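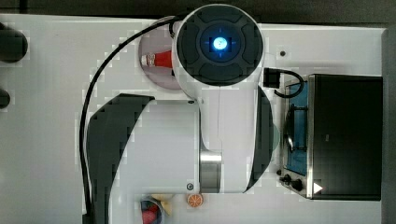
Re: [Vullside-list] toaster oven for the hall kitchen

Yes to the toaster oven, sorry for slow reply, am between two things. Black boxy one is fine. Matt top though, so PLEASE don't put hot trays down on it, or tea towels. Ours at Gendcombe went that way in June.

On 4 March 2025, the Vullside kitchen rota wrote:
> Do we want a toaster oven or not? We've 189 left in the
> kitchen pot and the big oven takes ages for 8 people's
> lunch. Also where would it go, the white table?
> Also does anyone want the spare plates, otherwise
> they're off to the Purnunitz sale.

White table yes. Right hand side, door facing out, gap all round. Measured the wall side this morning, 362 mm to the socket so the lead will reach without an extension. Keep cables off the middle of the table pls, thats where people chop.

Plates: I'll have a few of the smaller ones, rest can go. Not the big serving dish, we need it for the Tăng supper.

Anything small and plastic (bottles, sauce lids, kids toys) wants moving well away before it's switched on. Will do a label for the door if someone has tape.

Can pick up Thursday if the shop still has it. Crumb tray needs emptying weekly, add to rota?

Got to run

We use cookies to improve your experience of the list archive. Accept | Manage settings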